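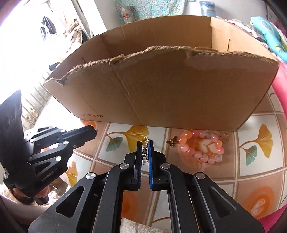
Notebook entry, November 2025
Project: Jasent, home collection, small objects
Prepared for the Pravcombe group

Work continued on the jewelry and trinket set. Both hand-held grippers were used. Each example covers the handling of one small item at the box, and operators were asked to keep the jaws in view of the gripper camera for the whole of the motion.

The current total stands at 727 accepted examples against a target of 940. A further 200 are with Hjaltested for review and are not included in that total.

Observations

Flat metal charms remain the hardest items. When a charm is pinched near its top it swings, and operators tend to wait for it to settle before moving on. These pauses should be left in. The instruction sheet from March says to trim them, and it should be corrected.

Beaded bracelets are to be placed on bare tile in a loose ring at the start of an example. Translucent beads on a pale floor give weak contrast, and the Ratetti labeling tool has been losing the outline. Labels for these items are to be drawn by hand until the tool has been updated.

The cardboard box is to be kept for the rest of the set. Its torn front edge gives a useful variation in height, and replacing it now would divide the data in two. The box should not be trimmed or taped.

Two-handed examples are slower than planned - around 2 minutes each, including the reset. The left gripper is often brought in late. Operators should have both tools in position before recording begins.

Open items

Confirm whether an item dropped outside the box counts as a failed example or is to be discarded.
Check the time offset between the left and right recordings.
Request more charms of different weights.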